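Home News Exchanges Exhibitions Documents Contact

Inspection checklist with comments: reading hall and exhibition rooms, Gusier Cultural House

12 January 2023
By the Exchange Office, Flestavora

The list was filled in during the walk through the building before the opening of the book and manuscript exchange with the Anda library. The same form was used in September for the Inga folk music evenings, so some comments refer to that visit. Marks: OK, REPAIR, REPEAT.

1. Main entrance and stairs
Both door leaves open fully to the outside. OK
The handrail on the left side moves when one leans on it. It was moving also in September. REPAIR
Comment: the guests from Anda will enter by this stair with the delegation, and the repair must be finished before the flags are put up.

2. Number of persons in the hall
Sign with the limit of 200 persons is in its place and readable. OK
Invitations are sent in two groups, for the signing and for the reading. OK
Comment: the music school has asked for extra chairs along the wall. We answered no. The wall side is the way to the second exit.

3. Emergency exits and lights
Exit signs lit in the hall and corridor. OK
Exit sign at the cloakroom is dark. REPAIR
The second exit was locked with a key. It was opened in our presence, and the key is now with the duty desk. REPEAT on the opening day, in the morning.

4. Fire extinguishers
The plan shows 7, we found 6. REPAIR
Comment: the missing one belongs beside the map room. The hook is there and the label also. Please do not borrow one from the office floor to fill the place, as was done last time.

5. Display cases
Locks tested on all cases. OK
Glass without cracks. OK
One case near the window stands not level. A folded paper was under the foot. Paper removed, a proper wedge is requested. REPAIR
Comment: the window blind comes down only to the half. The manuscripts should not lie in this case until the blind is repaired, printed books may.

6. Loaned books
The transport list from Anda has 1195 titles. The boxes are sealed and seal numbers agree with the list. OK
Boxes are standing on pallets, not on the floor. OK
Humidity meter in the storage room has a weak battery. REPAIR
Comment: the titles themselves will be checked later by the librarians of both sides. We looked only at seals and at how the boxes are kept.

7. Electricity and sound
Cables of the interpreters' cabin are covered with rubber strips. OK
Extension lead behind the stage is connected to another extension lead. REPAIR
Microphones tested in both languages. OK

8. Reception room
Floor dry, no loose carpet. OK
Kettle and coffee machine on separate sockets. OK
First aid box is complete, but the burn gel has expired. REPAIR
Comment: tables for the reception must leave the door to the corridor free. In the drawing sent by the catering firm they do not. A new drawing is awaited.

Result: opening is permitted when points 1, 3 and 4 are closed. The other repairs can be finished during the first week, except the window case, which stays without manuscripts. 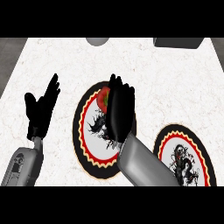 Related documents
Loan agreement form for visiting collections
Inga folk music evenings: program and hall plan
Anda library exchange: list of titles
How to book the reading hall in Gusier
Flestavora Exchange Office: opening hours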